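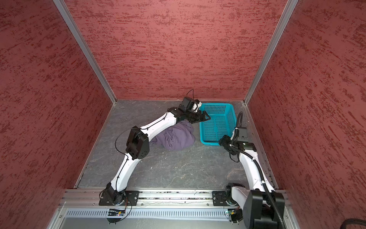
Is the Kingi two-arm kit worth it for cloth work?

Asked by Sadao Sugawara

Hi all! I've been going back and forth on the Kingi dual arm kit from Flutau for a couple of months and I'd love to hear from people who own one. I teach an evening class and want something that can pick up towels and drop them in a basket, over and over, while my students mess with the software. I've got 1000 dollars set aside for extras on top of the kit itself – walls, a floor, spare grippers and so on. Do I need the enclosed cell or can I just bolt the arms to a desk? And is two fingers enough for fabric?

Answer from Hamish Hollis (marked helpful)

I've had mine since December and I like it a lot, with some grumbles. Get the enclosure. I ran the arms on a bench first and every time I bumped it I had to line everything up again, which got old fast. With both bases bolted to one rail they stay put. The colored wall panels are a matter of taste, but I found plain cloth in a strong color was much easier for the wrist cameras to pick out than my old gray dish towels.

Two fingers is fine for anything you can pinch. A bunched up cloth is easy, a flat one is a pain, so start your students with bunched. Use a light plastic basket with mesh sides and tape it down, or the arms will shove it around (ask me how I know). My big grumble is the cables. Leave more slack at the elbow than the manual says and check the loops before every session. It took me 6 evenings to get mine running the way I wanted.

Answer from pleltfan

Look at Pleltetness too, cheaper. Haven't used the Kingi.

Answer from benchmouse

I bought the kit through Urkico and shipping was slow, but support did answer my emails. Agree with Hamish on the cables. I'd put your extra money into spare finger pads before fancy walls, though – I went through two sets in my first month and then had to wait for more. Also the base boards sit pretty exposed down at the front on mine, so keep coffee away from them!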